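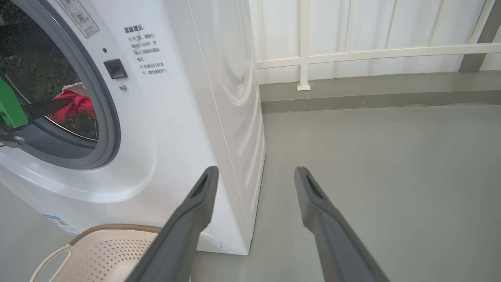 *One red garment, still in the drum.*

# Laundry room tips, mostly learned the expensive way

Every load of laundry leaves one thing behind. It is usually small, it is usually crumpled into the bottom of the drum where the light doesn't reach, and if it is red it will wait patiently for your white sheets. I have owned a set of pink pillowcases since May. I did not buy them pink.

What follows is the list I keep taped inside the cupboard door, cleaned up a bit and with the swearing removed.

## Emptying the drum

**Spin it by hand.** Once you think the machine is empty, give the drum one full turn. Socks cling to the top of a steel drum like bats, and they only let go when you move them. Half the time something drops.

**Feel along the gasket.** The thick gray rubber ring on a front loader has a fold in it, and that fold is where baby socks, hair ties and the good earring end up. Run a finger all the way round, including the bottom, where it's unpleasant. Especially the bottom.

**Look in from low down.** Standing over a front loader and peering in shows you the back of the drum and very little else. Crouch. If your knees object, keep a small flashlight on the shelf and an old pair of tongs next to it. Mine are kitchen tongs that were retired after an incident with caramel, and they have had a happier second career than most of us can expect.

**Leave the door open afterward.** A hand's width will do. A shut door on a damp drum gives you that smell, the one that gets into towels and stays through three washes. If you have small children or a cat with opinions, check inside before every load, and shut the door when they're about.

## The red problem

New red things bleed. So do new navy things and that one black T-shirt, but red gets the blame because red shows up best on everybody else's clothes.

- Wash anything new and red alone the first time, or with other things you don't mind losing.
- Cold water. Hot water is an invitation.
- To test it, wet a hidden seam and press a white rag on it. If the rag changes color, you have been warned.
- Read the tag. It will be folded over and the print will be tiny, and it will say "wash separately" in five languages. We ignored it in all of them.
- Color catcher sheets help with a little loose dye. They will not save you from a whole new sweatshirt on a hot wash.

If the worst has happened already, do not put anything in the dryer. Heat sets the dye, and then you own pink pillowcases too. Keep the white things wet, take the culprit out, and soak the rest in cool water with oxygen bleach for as long as the package allows – overnight is common for cottons. Check the labels first, and keep it well away from wool and silk. I put mine through the dryer, folded them and only then noticed the color. I suppose I was admiring my folding.

## Cleaning the gasket

Do it once a week if you're virtuous and once a month if you're me.

1. Pull the fold back gently and pick out the lint, the coins and the thing that used to be a tissue.
2. Wipe with warm water and a drop of dish soap on a cloth.
3. Go over any black specks with an old toothbrush. Mark that toothbrush. Mark it clearly.
4. Dry the fold with a towel you were about to wash anyway.

Don't mix cleaners. If you used something with bleach last time, rinse it off properly before you try vinegar or anything else that promises a miracle. And go easy on vinegar in general, as a lot of it, left sitting, isn't kind to rubber.

## A little attention to the latch

On the front of the cabinet, beside the door opening, there's a small slot where the latch goes in. It collects detergent crumbs and fluff. When a door won't click shut, people lean on it, then hit it, then call somebody and pay $265 to have a wad of lint removed. Turn the machine off at the wall, take a dry cotton swab, and clean around the edge of the slot before you do any of those things. If it still won't catch, the repair is probably real and you have my sympathy.

Leave the screws near it alone. They're holding something on that you'd rather stayed on.

## Detergent, or how much is too much

You are using too much. I was using the full cap, on the theory that the cap was there to be filled. Two tablespoons of liquid handles an ordinary load in our soft water, and often less if it's the concentrated kind. Extra soap doesn't rinse out. It sits in the fabric, goes stiff, and makes your towels about as absorbent as a dinner plate.

For a free test, run a load of clean towels with no detergent at all and look through the door halfway through. Suds mean leftovers. Run it again.

## The floor beside the machine

Keep a clear patch of floor next to the washer. I know it's tempting to park the ironing board there, and the recycling, and the box marked DVORAK that has a keyboard in it and hasn't been opened since we moved. But wet laundry needs somewhere to land while you sort it, and if there's no room for the basket it will land on the box.

A clear patch also lets you see a leak early. A small puddle is a loose hose. A big puddle is a conversation with the downstairs neighbors.

## Things I've stopped doing

- Stuffing the drum full. Clothes need room to drop. If you can't fit your hand in above the pile, take something out.
- Trusting pockets. I once washed a grocery list, a crayon and 9 quarters in one go. The quarters came out lovely.
- Leaving a finished load "for a minute."
- Turning things right side out before the wash. Prints and dark jeans last longer inside out, and whoever wears them can turn them back. This has not been a popular policy.

Check the drum before the next load goes in. Then check it again if the next load is white.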